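Workshop notes > Grippers > Maintenance

Home Notes Parts Archive About

Resetting the finger linkages on the hand-held gripper

The gripper came back on Monday with play in the left finger. I use it at home for cloth handling on the bed, and a finger that closes late will pinch one layer of fabric and miss the next.

The pivot caps come off first. Under each is a screw, and the left upper one had backed out. I cleaned the thread, put on a small drop of thread lock and turned it down until the arm moved freely with no side play. The right side got the same treatment. After that I opened both fingers wide over a crumpled yellow cloth and compared the two linkages by eye before closing on anything.

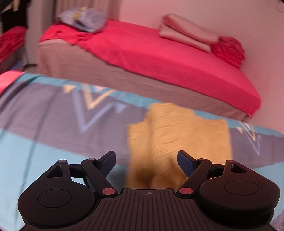

Kylie Goodwin wrote that she does it in the other order, tips before pivots, and that thread lock on a Hviid linkage only has to be drilled out later. I have not had to drill one yet – the low-strength grade lets go with a hand driver.

The tips should meet flat. Mine were off by 2 mm, corrected with one shim behind the left pad. Then 5 slow closes, check the screws, and 8 more at normal speed. The cycle log now stands at 301. Next check is in February.

Recent posts
Bera driver bits, worn and new
Storing spare fingertip pads
Durnitz shims: which thickness to keep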